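News from the gripper bench

Those of you who came along to our December open afternoon will remember that the gripper bench was roped off, and quite a few of you were kind enough to ask after it on your way out. I promised a proper account once we understood what had gone wrong, and it has taken us rather longer than I hoped, so thank you for your patience (and for the biscuits, which did not last).

For newer readers, Figueroa is our picking project. People use a hand-held gripper to do small everyday jobs, moving things in and out of tubs, mostly, and the recordings go to our friends at Ploden, who use them to teach a robot arm to do the same jobs by itself. The hand-held tool and the one on the arm have the same pair of black padded fingers, so that whatever a person manages with one ought, in theory, to be possible with the other.

The trouble began with things being dropped. It started gently enough. Javiera Salinas was working through a set of 90 short pick-ups and noticed that the pieces were slipping a little as she lifted them, as though the fingers had gone tired. She put it down to a long morning and carried on after lunch, and it was no better. By the end of the set she had dropped 13, which for Javiera is unheard of, and she wrote every one of them in the bench book with the time next to it. I can't tell you how glad we were of that page later on.

We did what I suspect most people would do and blamed the pads. They pick up dust, they get a bit tired at the corners, and there was a new packet in the drawer, so on went a fresh pair and everybody felt better for the length of one cup of tea. Then the slipping started again. After that we blamed the paper on the board, then the tub, then the lighting, and I am sorry to say that for a short while we blamed poor Javiera's wrist.

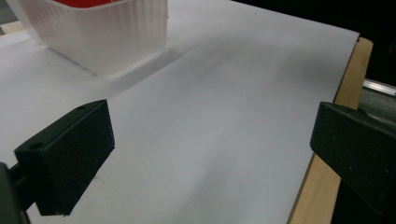
It was Ratree Thaweesak who got to the bottom of it, and she did so by being much more patient than the rest of us. She took the tool home to her own desk, so to speak, and opened and closed it by hand for the better part of an afternoon with a strip of card between the pads, tugging at the card each time. Every so often it came away too easily. When she took the cover off she found that one of the two screws holding the left finger to its bracket had worked itself back by a fraction of a turn. You could not see it and you could hardly feel it, but under load the finger leaned outwards and the grip went soft.

Now, a loose screw on a hand-held tool is a nuisance and not much more. What worried us was the arm over at Ploden, which has the same fingers and the same screws, and which works a good deal faster than Javiera does. Ratree rang them that same evening and they stopped the arm while she was still on the telephone, for which I think they deserve real credit, as they were in the middle of a long run. They found both left-hand screws slack. The finger had not come off and no one was hurt, but it had perhaps not very far to go, and people do stand near that arm when they are filling the tubs.

So a few things have changed. Etetport, who make the brackets for us, are now sending them with a locking washer under each screw, and the first batch has been fitted here and at Ploden. The screws are checked with a small torque driver before each session and again after every 10 sets, and whoever does it puts their initials in the bench book. And if you drop three pieces in a row, you stop. You don't try a fourth to see whether it was you! Put the tool down, write the time in the book and come and find Ratree or me.

I should also own up to the recordings. We have pulled everything from the affected sessions out of the Vullska folder until somebody can look through it, which is slow going, and there may well be good material in there that we end up leaving out. If you recorded with the tool before it was roped off and remember it feeling odd, even slightly, please do let us know, however small it seemed at the time. A note through the office door is perfectly fine.

The bench is open again in the mornings, and Javiera is back on it with a new pair of pads and the same wrist. The torque driver lives in the top drawer on the left, in the yellow pouch, and it would be lovely if it could stay there.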